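Orkinine has opened orders for Lenden, a two-arm sorting kit for benchtop parts work. The kit ships in June at 1,079 dollars a month.
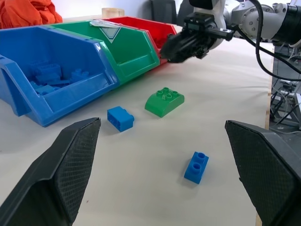 Setup takes roughly 2 hours, according to product lead Wenche Tangen. Each arm carries a parallel gripper, and bins are assigned by color in the control software. The first batch is limited to 682 units.

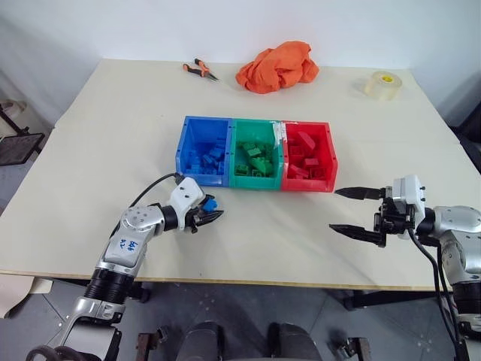 Can the arms be leased separately?
Orkinine sells them only as a pair, with one controller.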